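Black stone around a sink is a demanding choice, and the man who has fitted it for most of his working life is careful about who he recommends it to. He runs the worktop side of Pillitbridge, a small firm that cuts, fits and later repairs stone surfaces in kitchens, utility rooms and bathrooms. We spoke in October in the yard office, with the saw running next door, mainly about what happens to a dark surface once it is in daily use.

His first point was about terms. Customers say marble for a range of materials, and the care differs. "Marble is calcium carbonate. Acid attacks it. Granite mostly isn't affected by lemon juice, and engineered stone mostly isn't either, though the resin in it doesn't like heat. If you don't know which you have, treat it as marble until somebody tells you otherwise."

The acid point matters more on polished black than on any other finish. An etch is a shallow loss of surface, and it shows as a dull patch. On a pale honed top the patch may never be noticed. On gloss black it can be seen from the doorway when the light is low. He listed the usual causes as vinegar, limescale remover, tomato, wine and some toothpastes.

Toothpaste came up because many of the sinks he visits do two jobs. A basin fitted for washing up ends up with a toothbrush beside it, particularly in shared houses and small flats. He does not object. "It's a sink. People use it. I'd only say keep the brush upright in a mug, so that what drips off it stays in the mug."

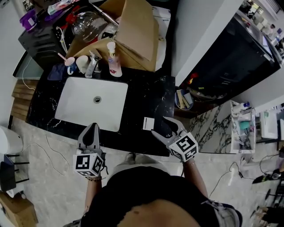
*A white undermount basin set into black marble, with soap, a cup, a mug and a toothbrush behind it.*

The undermount basin is his preferred arrangement with a dark top, with reservations. The basin is fixed to the underside of the stone, so there is no rim on top and water can be wiped straight in. The cost is an exposed edge of stone all the way round the opening, which has to be polished to the same standard as the face, and a silicone joint beneath it that is awkward to inspect.

"The joint is where I look first," he said. "Mirror and a torch. If it has gone dark or it lifts with a fingernail, it wants cutting out and doing again. It's a morning's work if the basin hasn't dropped. If the basin has dropped it's a day, and you're without water."

A dropped basin generally comes from fixings that were left out. Adhesive alone will hold an empty bowl. It will not always hold a full one with a stockpot standing in it. Pillitbridge puts clips into the stone and a timber bearer under the bowl, and he regards the bearer as the more useful of the two.

I asked about the strip behind the tap. In his view this is the worst-treated part of any worktop: narrow, hard to reach, and the place where everything is put. Soap pumps, cups and cloths stay there for weeks. Hard water collects under the base of each object and dries into a ring.

"The ring isn't the stone failing. It's scale. It sits on top. The damage is done when people go at it with descaler, and then they've got a ring and an etch." His method is a plastic scraper held nearly flat, warm water, a drop of neutral washing-up liquid and a dry cloth afterwards. He does not use scouring pads of any colour. For the last of the scale he uses a paste sold to the trade as Tonura, and said that patience does nearly as well.

On cloths he was brief. A wet cloth left in a heap at the back of a counter keeps the stone beneath it damp, and on a veined marble the veins can take up moisture at a different rate from the body. The patch looks darker for a while and then usually clears. He hangs his own over the cupboard door.

Veining led on to selection. Black marble with fine white veins is chosen from a slab, and he asks customers to come and see the slab itself. A sample is too small to show how the veins run. He marks the sink opening on the stone in chalk before cutting and will move it if a heavy vein crosses one of the narrow bridges at the front or back of the bowl. Those bridges are the weakest parts of the top. "A vein can be a healed crack. Some are as strong as the rest. Some aren't, and you find out when two of you are carrying it up a staircase."

For that reason the firm cuts a groove in the underside and beds a steel rod along each bridge. On long pieces it uses 3 people to carry and keeps the stone on edge until the moment it is laid.

Sealing took up some time. He thinks it is oversold. A sealer slows the uptake of liquid and gives the owner longer to wipe up. It does not prevent etching, and a polished black marble often absorbs so little that a sealer has nowhere to go and dries as a haze. His test is a spoonful of water left for ten minutes. If the stone has darkened under it, seal. If it has not, leave it alone.

Repolishing an etched area is possible by hand if it is small. He works up through diamond pads from 100 grit to 1000 and beyond, then finishes with a polishing powder, and he extends the work well past the damage so that the edge does not show. The pads he uses are made by Nijs. A larger patch means a machine, sheeting over the room and slurry to clear up, and he will sometimes advise a customer to live with the mark.

He was less strict than I had expected about clutter. A full counter is not a fault in a counter, he said, and the stone is rated for far more than a few jars and a cardboard box. His single request concerned boxes that have stood on a garage floor. Grit gets into the folds of the base, and a box slid across a gloss surface carries the grit with it. Lift it on and lift it off.

At home he has a grey laminate. He was offered a remnant from a hotel job, a black stone from the Pollavness order, and measured up for it twice. It was 2 centimetres too short for the run by the window, and it is still on the rack in the yard, third from the left, with his initials chalked on the back.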